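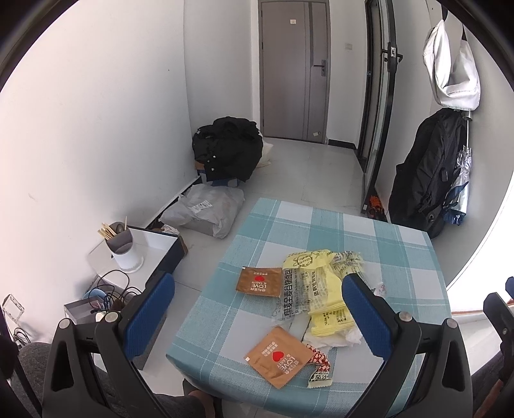

Households and Waste: An Interview with Cremilda Evangelista

April 2022

The Arnach Housing Association manages 2,000 homes and has, for the past 3 years, employed a household waste adviser. Cremilda Evangelista took up the post after a career in public health inspection. She spoke to the Association's newsletter about sorting at home, the new collection rota and the questions tenants raise most often.

Mrs Evangelista began with food packaging, which makes up the greater part of her correspondence. "Tenants write to ask whether a bread bag goes with paper or with film," she said. "The answer depends on the contractor, and our contractor takes clean film. A bag with crumbs in it is acceptable. A bag with butter in it should go in the general bin."

Paper tissues remain a source of confusion. The Association's leaflet states that they belong in general waste, although an earlier edition, prepared under her predecessor, Benedito Macedo, listed them with paper. Mrs Evangelista confirmed that the earlier edition has been withdrawn. Copies still pinned up in stairwells should be taken down.
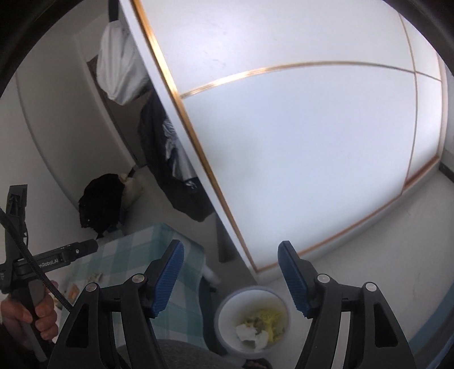 Asked about larger items, she explained that furniture may be booked for removal through the Voden depot. Each household is entitled to one collection a year without charge. "People leave things in the hallway the night before, and I understand why, but it blocks the way out," she said. "The crew will come up to the flat if the booking form says so."

The revised rota takes effect in May. Blocks on the Toledo Road side will have their film and paper collected on alternate weeks, and glass will continue to be taken to the bottle bank. Zixuan Qin of the estates office has prepared a printed version in large type, available on request.

Mrs Evangelista was cautious when asked whether the scheme had reduced costs. The Association spent 3,000 pounds less on general waste last year, but she noted that two blocks were partly vacant during the winter. "I should like to see another full year before anyone draws a conclusion from that," she said.

Tenants wishing to book a home visit may do so at the estates office. Visits last 20 minutes and are offered in the mornings only.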